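Course handout: Visit to Kullia, teaching robots by hand

Instructor: Kirsten Lauritsen
Date of visit: February 27, 2019
Read before the visit and bring a copy. The last page goes with the follow-up assignment.

1. Where we are going

Kullia is a small robotics firm on the ground floor of the old Bianchini building in Drendodwood. Once a year they hold an open day for schools and the public. Our group has a slot of 60 minutes, split between a talk and time at the stations. The host for our group is Aušra Zariņš, who runs the data work there and will take most of the questions.

Other groups will be in the building at the same time. Stay with your own station until your host moves you on. Bags may be kept on, but keep them away from the tables.

2. What the talk covers

The talk is on one problem: how a robot arm can learn to handle everyday objects. The older way is to write out each motion. An engineer gives the arm a list of positions and the arm goes through them. This works well in a factory, where the same part arrives at the same spot every time. It works badly in a kitchen or an office, where things are moved, turned around or swapped for something of a different size.

The second way is to show the robot what to do. A person does the task, the motion is recorded, and a program is trained on many such recordings. This is called learning from demonstration. There are three common ways to make the recordings:

Kinesthetic teaching. The person takes hold of the robot arm and moves it through the task. Simple, but slow, and the person's hands are often in the way.

Teleoperation. The person controls the arm from a distance with a joystick or a second arm. The recording fits the robot exactly. A robot is needed for every person recording.

Hand-held grippers. The person holds a gripper in each hand and does the task with the jaws instead of the fingers. No robot arm is needed during recording. Kullia uses this method for most of its work, and it is the one you will see at the stations.

3. Terms you need

Gripper: the part that takes hold of an object. The simple type has two jaws that open and close.

Finger pad: the contact surface on the inside of a jaw. Its shape and softness decide what can be held safely.

Fiducial marker: a square black-and-white pattern that a camera can find easily. Each pattern has its own number. From the way the square looks in a picture, a program can work out where the marker is and which way it is turned.

Episode: one recording of one task from start to finish.

Policy: the trained program that looks at the camera pictures and decides the next motion.

4. Numbers from the talk

The set Kullia calls Perer was used as the worked example. It has 495 episodes. After checking, 374 were kept for training. The rest were dropped, mostly for lost tracking or for a grasp that slipped partway. Copy these two figures into your notes, as you will need them for question 2.

The tasks in Perer are short. Pick up, turn, set down, open, close. A longer job is built by putting short tasks in order.

5. At the stations

Look for the following while you watch:

How wide the jaws have to open for the object, and whether there is room to spare.
Where the pads touch. A round object gives a small contact area on each side. A flat one gives more.
Whether the job takes one gripper or two, and what the second one does.
Where the markers sit on the grippers, and what could block a camera's view of them.
How the person stands and moves their arms. People move differently with a tool in each hand.

Ask before you touch anything. If you are offered a turn, close the jaws slowly and keep the object low over the table. Watch for cables on the floor. 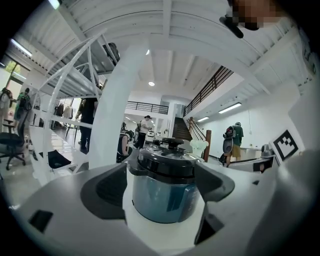
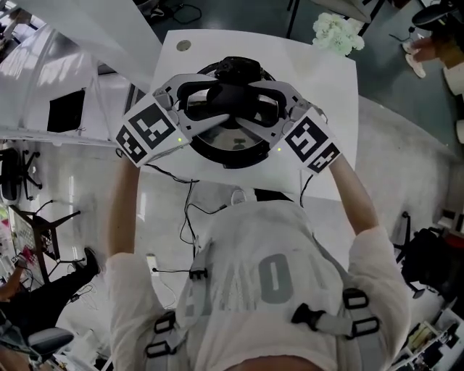 Fig. 1 (first picture): Pressure cooker held between the two finger pads. Fig. 2 (second picture): Two grippers on a headset at the desk, each with its own marker.

6. Follow-up assignment

Answer in full sentences, one page in all. It counts for 8 points.

1. Compare the grasps in Fig. 1 and Fig. 2. How does the shape of each object affect where the pads can go?
2. What share of the Perer episodes was dropped? Suggest one check that could be made during recording to bring it down.
3. Name one household task that would be hard to record with hand-held grippers and explain the difficulty.

Hand in on paper to Kirsten Lauritsen at the start of the next class.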